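Gripper stalls on middle toggle clamp - sim only so far
Forum > Grippers and end effectors > Faults

ijuhl
Three red-handled toggle clamps in a row on one plate. The arm has to close the middle one. The outer two run fine. On the middle one the controller throws a force fault just before the grasp and drops to safe stop. I've had 11 faults in 124 runs. Views from the wrist:

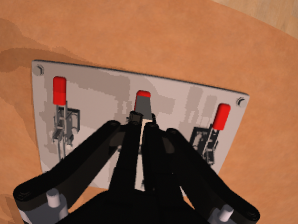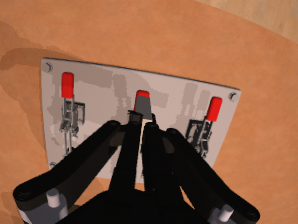 Both are with the fingers up at the middle clamp.

The fault log only says "contact force over limit, link 2". The limit is 35 N. Nothing should be touching link 2 at that stage. We want to move this to the real cell at Olter in October and I'm not signing it off like this.

tomaszewski
What are you using for collision shapes on the outer links? If it's convex hulls, the hull fills in the hollow side of the link and it'll hit the neighbouring clamp before the mesh does.

ijuhl
Hulls, yes. Default import.

clisorach
I'd raise the limit. 35 is very low for a toggle clamp and you'll need more than that to throw the lever anyway.

tomaszewski
Disagree. The lever force comes after the grasp. This is tripping on the approach, so a higher limit just hides it. On a real cell you bend a link or somebody's hand is in there.

clisorach
Nobody's hand should be in there, that's what the guard is for. But fair point about the approach.

iltia_ben
Had the same thing last year. Our hulls were wrong, but so was the approach angle, and fixing only the hulls made the faults rarer and harder to find. Check both. Plot the distance from each outer link to the clamp beside it.

ijuhl
Split the links into smaller shapes on Saturday and ran 2000 overnight. Far fewer faults but not zero. The ones left are all on the right-hand side, so the angle does look wrong - I'll try turning the wrist a little before it comes down. Limit stays at 35 for now.

clisorach
Still think it's too low. Post the plot when you have it.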